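图集:乌洛代尔的双臂示范采集间

打印本页 | 用电子邮件发送

2022年1月5日

文/图:桑·潘(Sang Phan)

去年我在 Rotovero 的主要工作是写数据读取代码,成天和文件打交道,一条示范在我眼里就是一个文件夹、几路视频、一串关节角。真正搬到乌洛代尔(Ulordale)的采集间去住了一阵子,我才知道这些文件夹是怎么来的,也才知道它们有多好看!这篇图集写给两拨人:一拨是刚加入、还没轮到上台操作的同事,另一拨是在加卡里(Gakari)那边训练模型、天天用我们的数据却没来过现场的朋友。文字写得比较多,请多包涵,我一讲起这间屋子就停不下来。

先交代一下我们在采什么。这一批的题目叫“线束与小板分拣”:台面上摆好料盒和托盘,操作员通过主手遥控两条机械臂,把电路板、短线、编好的线束在料盒和托盘之间来回搬运。每一次从开始到结束的完整搬运算一条示范,录下图像、关节位置、夹爪开合和操作员口述的一句任务说明。学习系统最后看到的就是这些东西,它要从里面学会:线这么软,该从哪儿下手;板子这么薄,该怎么夹起来;两只手都想去同一个地方的时候,谁先谁后。

这一批的目标是4000条。这个数字是帕斯夸尔·西斯特纳斯(Pascual Cisternas)定的,他的理由写在项目说明的第二页,我就不抄了,大意是按照布斯托斯(Bustos)那一批的经验,软线类任务在数据少的时候成功率爬得很慢,过了某个坎之后才像样。到我写这篇东西的时候,验收通过的有700条。听上去离目标还远,可是开头这一段最费时间,摆放表改了好几轮,操作员也在练手,后面会快起来的。

关于摆放表,我想多说几句,这是我在现场最喜欢的部分。采集的时候,物品放在哪儿、朝哪边、线头卷成什么样,都不能凭操作员高兴。人有习惯,手一顺就总往同一个地方放,模型跟着学会的就是“东西总在那儿”。卡塔利娜·雷塔马尔(Catalina Retamal)为这一批写了59种起始摆放,每种一张卡片,上面画着料盒和托盘的位置,再用铅笔标出物品的大致区域。只标区域,不标点!具体落在区域里的哪个角度,由摆放的人随手一放,这样每张卡片底下又能生出许多小变化。她管这叫“有框的随便”,我们现在都跟着这么说。

卡片按难度分成几叠。最简单的一叠里只有一件东西要搬,直来直去。中间一叠开始出现两件,左右手各管一件。最厚的一叠是软线,线自己会弹、会卷,放下去时是一个形状,松手后又是另一个形状。我旁观时觉得最有意思的也是这一叠。同样一根线,莱安德罗·埃切维里亚(Leandro Echeverría)喜欢夹中段,提起来两头一起垂着走;卡塔利娜喜欢夹靠近接头的地方,让线尾拖在后面。两种办法都收,都算好数据。训练那边曾经来信问能不能统一手法,讨论之后决定先不统一,只在记录里注明操作员编号,想分开训练的人可以自己筛。

再讲讲一个班次是什么样子。早上第一件事是标定检查,把两条臂各开到固定姿态,看相机里的位置和前一天是否对得上。然后摆台:料盒归位,托盘归位,衬纸换新。衬纸这件小事我要替它说句公道话,不锈钢反光很厉害,深色的小零件还好,细的白线放上去在图像里时有时无,垫了纸以后边缘清楚得多,标注的人来信专门感谢过我们。摆好以后,操作员看一眼卡片,报出任务说明,踩下踏板,开始。结束再踩一次。旁边的人记一笔“收”“弃”或者“待看”,再摆下一次。

一个班次安排4个人:一个操作,一个摆台,一个看屏幕做记录,还有一个休息轮换。遥控这活儿看着轻松,真坐下来才知道有多耗神。第一次试的时候,我盯着屏幕里的夹爪去够一根短线,手已经到了,眼睛还在判断深浅,来来回回试了好多下,肩膀酸得要命(那条记录当然是“弃”)。莱安德罗在旁边教我,先别想着夹,先想着把夹爪停在线的上方,停稳了再往下走。这句话后来被贴在了操作台边上。到第三天我总算有了自己的第一条“收”,高兴得给加卡里的同事连发了好几条消息!

说到“弃”,有些朋友误会了,以为夹掉了、没夹住就要扔。不扔的。夹空了再来一次,并且最后做成了,这种示范我们特别珍惜,系统正需要看到出了小岔子以后怎么补救。会丢掉的是另外几种情况:相机掉帧,操作员中途换了主意、做的和报出来的任务说明对不上,摆台的手还没退出画面就踩了踏板。最后这一种多半怪我,我摆台的时候总想把线再拨一下。

贝文·萨特克利夫(Bevan Sutcliffe)负责验收,他每天下午把当天的记录用四倍速过一遍,遇到拿不准的就停下来逐帧看。他有一个习惯我很佩服:每看完一段,会把任务说明遮住,只看图像,自己写一句“我觉得这一条在做什么”,再揭开对照。对不上的,放进“待看”。有些是操作问题,有些其实是说明写得含糊,比如“把线拿过去”,过去是哪儿?就因为他这么较真,任务说明的写法在采集中途修订过一次,现在要求写清楚拿什么、从哪儿、放到哪儿,三样缺一样都要重录口述。

关于工位本身,也简单记几条,方便新同事对照:

料盒一律用黄色,托盘用金属的,这样在图像里容器和容器之间容易分开。料盒内壁比较亮,灯光会在盒底留下反光,我们试过压暗灯光,后来还是决定保留一部分,实际车间里哪有不反光的料盒呢。

台面保持素净,用不着的工具放到身后的架子上,不要顺手搁在台边。

线束和短线在每个班次结束后收回袋里,插头松了的挑出来,不要混着用。用旧了的线不必急着换,旧线软一些,和新线的弹性不一样,混在数据里有好处,但要在记录里写明批号。

电路板拿边缘,不要按元件。机械臂按到了没办法,人手就别再添一下了。

下面进入图集。
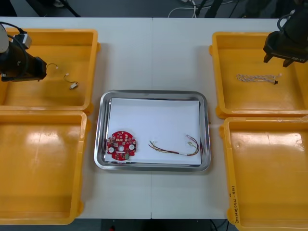

两只夹爪停在上方的两个料盒上空,左右盒里各有一根带接头的线;中间托盘的白纸上,是红色圆形电路板和一束彩色线。

每次看到这样的台面,我都会想起自己在屏幕前写读取代码的日子。那时候“物体数量”只是表格里的一列,现在我看到一束线,脑子里会自动冒出一串问题:散开的线头会不会勾住别的东西?翘起来的那个弯,从侧面夹还是从上面夹?圆板中间有个孔,会不会有人想到把夹爪的一根手指伸进去?这些都是操作员在踩下踏板前那几秒钟里要想的事,而它们最后全都藏在关节角的曲线里,等着模型去琢磨。

看图的时候还可以留意一下容器之间的距离。左右料盒离托盘都不远,两条臂各有自己顺手的一侧,可是到了托盘上空就得互相让路。让路怎么让,卡片上没有写,全看操作员。莱安德罗一般让左手先走,卡塔利娜则看哪边的东西更难夹,难的先来。我把他们俩同一张卡片的记录并排放过几次,节奏完全不同,简直像听两个人弹同一首曲子,看得入迷,差点忘了吃午饭。

接下来的安排:软线那一叠卡片会继续采,三月换成带卡扣的接头,动作里会多出一个“对准再推入”的步骤,帕斯夸尔正在改主手的力反馈参数。加卡里那边的第一版模型已经排上了训练,用的就是目前验收过的这一部分,结果出来以后我会另写一篇,好的坏的都写。

想来现场坐一坐操作台的同事,请直接找卡塔利娜排时间,新手建议从最薄的那叠卡片开始。来之前把指甲剪短一点,摆线的时候会方便很多。想要摆放卡片扫描件的,给我写信就行,我整理好了一份,连她在背面写的批注也一起扫了进去。

打印本页 | 用电子邮件发送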